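Reducing Waiting Time at the Dadgate Bus Interchange

Student project report, 2018-11-17

1. Background

Dadgate is the last stop on the Alau line and the place where most passengers from the Kelari estate change for the town centre. We chose it because two of us use it every day and the timetable there has been a common complaint at college. The aim was to find out how long people wait between buses and whether a small change to the timetable would help.

2. Method

We stood at the interchange on weekday mornings in February and noted when each bus came in, when it left, and how many passengers changed. In all we recorded 542 changes. The older printed survey, borrowed from the Shirazi library, covers 622, but it includes evenings, so the totals can't be compared directly. We left out anyone who went into the shop first -- there was no way to tell if they were waiting or shopping.

The tallying, the graphs and the wall display were all done on the big tables in the workshop.
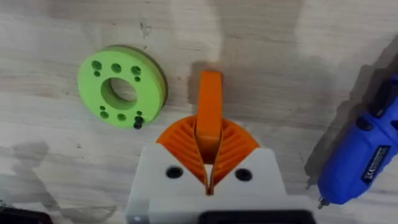 3. Results

Waits were shortest before the school run and longest just after it. The Kelari bus is often late leaving the estate, and the town bus does not wait for it. When that happens, passengers stand for nearly the full gap until the next one. Rain made this worse on some mornings, though we did not record the weather carefully enough to put it in a graph.

For the wall display we drew each route as a line on squared paper, with the waits marked in a different colour for each hour.
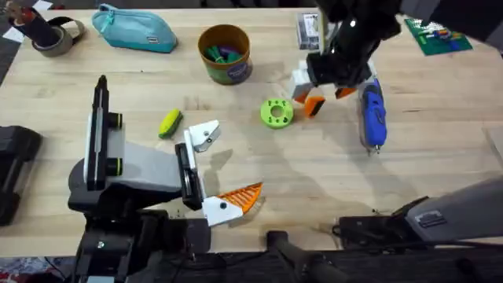
The late mornings stand out most on the Kelari line, where the marks bunch up on the right of the sheet. Moving the town bus back by two minutes would have saved most of these connections. It would also make that bus later into town, and we did not ask passengers there what they thought.

4. What we would change

We should have started with the evening services as well, and used one form from the first day. Our first form had no space for cancelled buses -- these ended up in the margin and took a long time to sort out.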